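농구 슈팅 연습 개수, 하루 400개씩 채우는 게 의미가 있나요?

작성일 2019년 8월 23일 금요일
분류 스포츠 > 농구 > 연습방법
조회 1,275

질문

고1이고 학교 동아리에서 가드 봅니다. 키는 평범하고 슛이 약한 편이에요. 2월부터 Skillar 앱을 깔고 거기 나온 프로그램대로 하루 400개씩 던지고 있습니다. 앱에서는 꾸준히만 하면 성공률이 오른다고 하는데 솔직히 잘 모르겠습니다. 혼자 던질 때는 꽤 들어가는데 경기만 하면 똑같이 안 들어가요.

코치님은 개수가 부족해서 그렇다고 470개로 올리라고 하십니다. 그런데 반년을 했는데 경기 때 그대로면 70개 더 던진다고 달라질까요? 리바운드 잡아주는 사람도 없어서 공 주우러 다니는 시간이 절반입니다. Erkgate에서 나온 리턴 그물도 알아봤는데 학생이 사기엔 가격이 부담됩니다. 비슷하게 해보신 분들 의견 부탁드려요.

답변 1 (채택됨)

동호회에서 오래 뛴 사람입니다. 선수 출신은 아니니까 걸러 들으세요.

개수 얘기는 저도 안 믿는 편입니다. 400이든 470이든 누가 어떤 근거로 정한 숫자인지 물어보면 제대로 대답하는 사람을 못 봤습니다. 앱은 매일 켜게 만들어야 하니 숫자를 채우게 하는 거고요. 성공률 그래프도 본인이 입력하는 방식이면 별로 참고가 안 됩니다. 피곤한 날은 대충 적게 되잖아요.

글만 보면 한 자리에서 서서 던지는 게 대부분인 것 같은데, 경기에서 그런 슛이 몇 번이나 나오나요? 드리블하다 멈춰서 쏘거나, 뛰어가서 받자마자 쏘는 게 훨씬 많죠. 저라면 총 개수를 반으로 줄이고 이렇게 해보겠습니다.

자리는 7군데. 한 자리에서 두 번 연속으로 던지지 않습니다. 던지고 직접 뛰어가서 잡고, 다음 자리까지 드리블로 나가서 바로 쏩니다. 공 줍는 시간을 아깝다고 하셨는데 그 시간을 숨찬 상태를 만드는 데 쓰면 됩니다. 중간중간 자유투 두 개씩 넣으시고요. 기록은 종이에 적되 첫 시도만 적으세요. 몸 풀리고 나서 넣은 건 빼고요.

한 달 해보고 경기에서 그대로면 제 말도 틀린 겁니다. 그때는 폼을 봐줄 사람을 찾으세요. 잘못된 폼으로 반년 던졌으면 개수를 늘릴수록 고치기만 힘들어집니다.

그물은 사지 마세요. Justholm 중고 게시판에 거의 새것이 계속 올라오는데, 왜 다들 금방 파는지 생각해보시면 됩니다.

답변 2

많이 던지면 늘어요~ 저도 그렇게 늘었습니다. 코치님 말씀 들으세요.

 ㄴ 댓글 (질문자): 경기 때도 느셨나요? 아니면 연습 때만요?
 ㄴ 댓글 (답변 2): 경기 성공률은 따로 안 재봐서 모르겠네요 그래도 느낌은 좋아졌어요

답변 3
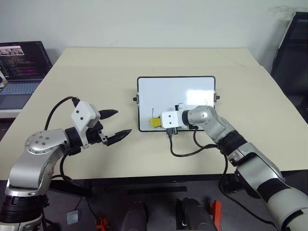

채택된 답변에 대체로 동의하는데 몇 가지만 덧붙입니다. 총 개수를 반으로 줄이는 건 코치님과 먼저 얘기해보세요. 동아리에서 혼자 다른 연습을 하면 출전 시간부터 줄어드는 팀도 있습니다. 이게 맞다는 게 아니라 그런 코치가 있다는 겁니다.

그리고 경기에서 슛을 몇 개나 던지는지 한번 보세요. 동아리 경기면 가드라도 한 경기에 네다섯 개일 텐데, 그 정도로는 안 들어간다고 단정하기 어렵습니다. 세 경기 연속 부진해도 그냥 운일 수 있어요. 최소한 한 학기 치는 모아놓고 판단하는 게 낫다고 봅니다.

유료 레슨도 권하는 사람이 있을 텐데 저는 Hà 농구교실 체험 수업을 받아보고 등록은 안 했습니다. 첫날부터 손목 각도만 한 시간 설명하고 공은 얼마 못 던졌습니다. 맞는 사람도 있겠지만 후기만 보고 결제하지는 마세요. 후기 쓰면 할인해주는 곳이 많습니다.

 ㄴ 댓글 (질문자): 감사합니다. 일단 첫 시도만 적는 것부터 해볼게요. 코치님한테는 다음 주에 말씀드려보려고요.
 ㄴ 댓글 (답변 1): 결과 나오면 안 좋아도 올려주세요. 이런 글은 잘됐다는 후기만 남아서 믿기가 어려워요.

같은 분류의 다른 질문
실내화로 야외 코트에서 뛰면 밑창이 얼마나 가나요
왼손 레이업만 계속 짧습니다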